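Teleop Basics, Part 4: Teaching a Shelf Pick by Remote Control

Posted 7/28/26 by Amparo Huaranga

If you've made it through the first three parts, your headset is paired, your gloves are calibrated and you've driven the arms around in open air for a while. Now comes the fun bit, because today we record a real task! We're going to show the robot how to take a flat, wide part off a shelf, and by the end you'll have a folder of demonstrations you can train on.

I love this one as a first task. A wheel cover is light, it's forgiving if you bump it, and it makes you think about your thumb (more on that in a minute).

What you need

A shelf at about the robot's waist height
One wheel cover, or any round flat part with a rim
Floor tape
A second person on the stop button

Set up the shelf

Lock the casters. Tape an outline on the floor so the shelf goes back to the same place after every break. Leave another part or two on the same level if you like. I do, since a policy trained on a bare shelf gets confused the moment it meets a messy one.

Record the reach

1. Start with both arms down, hands relaxed. Press record and hold still for a second.

2. Bring the right hand up in front of the shelf, a little lower than the part. Go slower than feels natural. You have no sense of touch through the gloves, so your eyes are doing all the work.

3. Slide the thumb under the rim first. Everyone wants to grab from the top, and on a flat part that just pushes it to the back of the shelf.

4. Let the fingertips settle on the cover, then close gently.

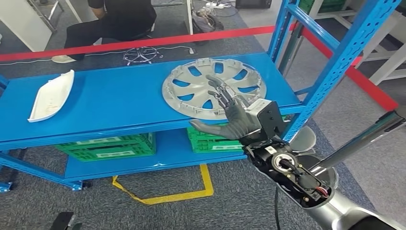

5. Lift a little, pause, and pull straight back toward the robot. Turn only once the part is clear of the shelf.

6. Set it down, open the hand all the way, return to the start pose and stop recording.

Aim for 50 good takes. Move the part slightly between takes, and keep the ones where you fumbled and recovered! Those teach the robot how to fix a bad grip. Throw out any take where you dropped the part or lost tracking.

Comments

Máté Győri
Step 3 saved my afternoon. I'd been coming in from above and my takes were a mess. Do you keep the same operator for the whole set, or swap?

Amparo Huaranga
Swap! Two people per set if you can. Just have both of them practice the thumb move before you press record.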